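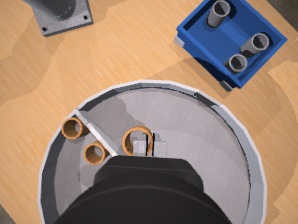
Last changed: August 19, 2018

4. Setting up the Strand task in Zeltik

Read section 3 first. The Clendness Robotics Club uses Zeltik for all practice rounds, and the task file we enter with is called Strand. The arm takes orange parts out of the round tray and puts them in the blue bin. Scores in the simulator have been kind to us before. Treat a good score as a reason to run the task again.

4.1 Loading the cell

1. Start Zeltik and open the Strand task file from the club folder, not the copy on your own laptop. Old copies have a different tray.

2. Set the physics rate to 500 steps per second. The menu offers 100 as "fast preview." Parts sink into the tray floor at that setting, and any pick you make there means nothing.

3. Check the layout against the task sheet. The arm belongs at the far end of the table, the blue bin on the right and the round tray beside it. The thin divider should run from the rim toward the middle of the tray.

4. Press Reset twice. The first reset moves the arm and sometimes leaves the parts where they were. The release notes say this was fixed in June. We still press it twice. 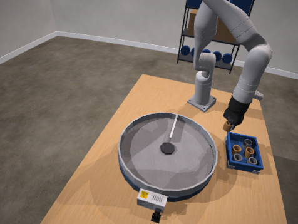 4.2 Running a pick

CAUTION: Do not load motion files from the simulator onto the club's real arm. Zeltik does not know about our cables, and its idea of friction is a guess.

1. Open the Flarnex planner and choose the top-down grasp. The "auto" choice claims to find the best grasp for any part. In our hands it likes to come in low and hit the rim.

2. Pick a target on the open side of the divider. Parts close to the wall can wait until you have a clean run.

3. Lower the gripper with the open fingers on either side of the part's wall, or around the whole part if your grasp file calls for that. Close slowly.

4. Raise the part a little and stop. Look at it from more than one view before you believe the "grasp OK" light — the light only reports that the fingers stopped closing.
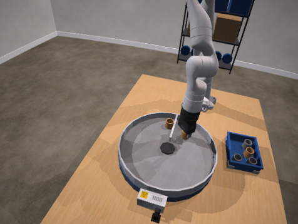

5. Move to the bin and release. Note: a part dropped from too high can bounce out, and Zeltik counts it as delivered anyway. Write down what you saw, whatever the counter says.

6. Save the log before you press Reset. Resetting wipes it without asking.

4.3 Overhead view

Set the overhead view to 384 by 384. Going up to 800 makes nicer pictures for the club page and slows the planner so badly that timing results are useless. Turn shadows on. Students who tuned their part finder with shadows off had to start over, and the one tuned with them on is still not great.

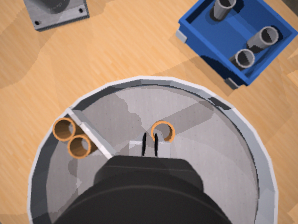

Can I use my simulator time as my competition entry time?

The judges only accept times from the real arm. Simulator times go in your notebook, marked as such, along with the physics rate you used.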